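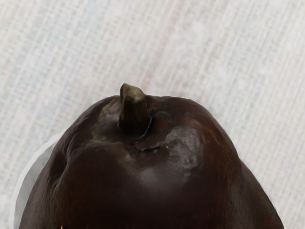

Rendering Wrist-Camera Views from a Scanned Tabletop for Grasp Training

Written by Styliani Andreadis. Last updated Mon 16 March.

This tutorial covers the procedure we use to turn a short video capture of a tabletop into a simulated set that a grasp policy can be trained against. The set contains a reconstructed background, one or more reconstructed objects, and a virtual camera mounted on the gripper. The policy sees only rendered RGB from that camera. The tools are Stuver (capture and pose solving), Drernimon (splat reconstruction and rendering), and Varkham (physics and the rollout loop). Any equivalent stack will work if it lets you move object splats independently of the background.

You will need a calibrated camera, a checkerboard, a table with a textured cloth, and a machine with one recent GPU. Prior experience with Gaussian splatting helps but is not required.

Step 1. Capture the background

Remove the target object and leave everything else in place: cloth, dishes, fixtures. Lock exposure, focus and white balance. Record two slow orbits, one at arm's length and one as low as the wrist camera will go during a grasp. Extract 200 frames in total, split evenly between the orbits.

The low orbit matters more than it looks. If the nearest training view is far from the surface, the optimizer has no reason to resolve fine texture, and a woven cloth turns into cloudy patches as soon as the virtual camera descends. Some softening remains even with a good low orbit.

Step 2. Capture the object

Put the object back and record it separately. Extract 120 frames. For fruit and vegetables, include several views straight down onto the stem. The hollow around a stem is shadowed and concave, and side views alone leave it badly constrained. If the underside will ever be visible, turn the object over, record again, and register the two halves using the object mask only.

Dark, waxy skins are the hard case. A highlight moves across the surface as the camera moves, and the solver has to explain it with either view-dependent color or false geometry. Use diffuse light from two sides. Do not dust or spray the object, as this changes the appearance the policy is supposed to learn.

Step 3. Solve poses and scale

Run the Stuver pose solver on both captures together so that they share a coordinate system. Check the reprojection error before continuing. A mean above one pixel usually comes from motion blur, and dropping the blurred frames fixes it more often than changing solver settings does.

Splat reconstructions have no inherent metric scale. Place the checkerboard in at least ten background frames and scale the solution so that the measured square size matches the printed one. An error of a few percent here is invisible in the renders and shows up later as grasps that close early or late.

Step 4. Reconstruct and separate

Train the background first, with spherical harmonics limited to degree one. Then train the object with its mask applied, at degree two. Keep the two as separate files.

Inspect the object contour against a bright background. A thin pale fringe along a dark edge means that background color has leaked through the mask. Erode the mask by two pixels and retrain the last third of the schedule. Do not delete fringe splats by hand; the holes they leave are worse at close range.

Step 5. Fit collision geometry

The splats carry appearance only. Varkham needs a mesh. Extract one from the object's depth renders, close the holes, and decompose it into convex pieces. We cap this at 62 pieces for irregular produce. Dents and folds in the skin can be ignored if they are shallower than the finger pad is thick. Keep the stem as its own piece, since a finger landing on it changes the outcome of the grasp.

Set mass from a kitchen scale. Set friction by tilting a board covered in the pad material until the object slides.

Step 6. Mount the virtual camera

Copy the intrinsics of the physical wrist camera, including distortion. Copy the hand-eye transform from your calibration file. Set the near plane to 5 mm. The default in Drernimon is larger and will slice through the object in the final approach.

Render a descent from the pregrasp pose down to contact and look at every tenth frame. Near the bottom of the descent the object should fill a large part of the view and run off its lower border, as it does on the physical arm. Look for these faults:

Floaters between camera and object. Prune by opacity, then by distance from the mesh.
Straight threads in the cloth that bend or break. The low orbit was too sparse.
Highlights that jump between adjacent frames. Reduce the harmonics degree on the object.
An object that appears to hover. Re-check the scale and the table plane.

Step 7. Randomize and train

Randomize object pose on the table, light gain, color temperature, and camera extrinsics. Keep the extrinsic noise small, within the repeatability of your own mount. Render at the resolution the policy will consume and do not downsample afterward.

We train the Alexiou policy head on a frozen image encoder. Other heads should behave similarly if they take a single wrist view.

Result

We compared two policies with identical training budgets. One used the reconstructed set described here. The other used a conventional textured mesh of the same objects on a plain table. Both were run on the physical arm without fine-tuning, for 57 trials each, with the same sequence of object poses. The splat-trained policy was ahead overall, and the gap was widest on dark objects next to bright dishes. On light-colored objects the two were close enough that we would not claim a difference from this number of trials.

The remaining failures were mostly late closures on squat shapes. The approach was centered correctly, but the fingers stopped above the widest section and slipped upward. We think this is a collision mesh problem, as the decomposition rounds off the lower part of the body. Raising the piece count did not help much. A signed distance field is the next thing to try.

Known limits

Shadows are baked in. When the object moves, the shadow it cast during capture does not move with it, and the new location has none. We capture the background without the object for this reason, and add a simple blob shadow under the object at render time.

Soft objects are treated as rigid. For overripe fruit this is wrong, and the contact forces reported by Varkham should not be used for anything except detecting contact.

Gripper fingers are rendered from the CAD model and lit separately, so their brightness will not match the set exactly. Match the gain by eye on one frame and leave it fixed.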